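Billdale Community Hall - kitchen and storeroom safety check
Mon 22 July. Checked by Siv Kvam, with Vidar Aasen for the electrical items. 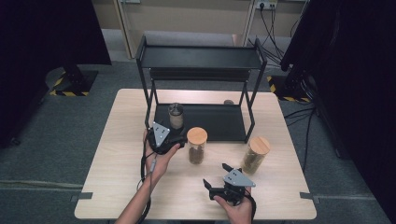 Black two-tier shelf and lidded jars, item 4.

1. Exits and hallway
OK. Back door opens fully from inside. One folding chair moved out of the hallway.

2. Fire extinguisher and blanket
Extinguisher OK, gauge in the green, tag signed in May. Blanket pouch has come off its top screw - refit.

3. Range and hood
Burners OK. Hood filter greasy, not cleaned as asked at the last check. Hood not to be run until it is done.

4. Dry goods
Lids on. Labels needed with contents and date. Keep the shelf away from the kettle.

5. Refrigerator and freezer
Door seal on the refrigerator is split at the bottom corner. Holding temperature for now. Cudard quoted 508 for a new seal and fitting, see folder.

6. Outlets and cords
11 outlets tested, 2 failed. Both are on the storeroom wall, which still has wiring from 1956. Vidar has switched off that circuit and taped the breaker. Do not turn it back on to use the floor polisher.

7. Floor
Mat by the sink curls at one edge. Trip hazard, taken up. Floor drain slow but clear.

8. Cleaning supplies
Cabinet locked. Key was hanging on the handle again - moved to the office hook.

9. First aid box
Short on burn dressings and medium gloves. Eyewash in date.

10. Storeroom racks
Kidow rack is not fixed to the wall. Heavy boxes brought down to the bottom level until brackets are fitted.

Result: kitchen may be used, storeroom for access only.
Outstanding: 2, 3, 4, 5, 6, 9, 10. Siv to order the dressings and gloves. Vidar to call Papadopoulos about the wiring.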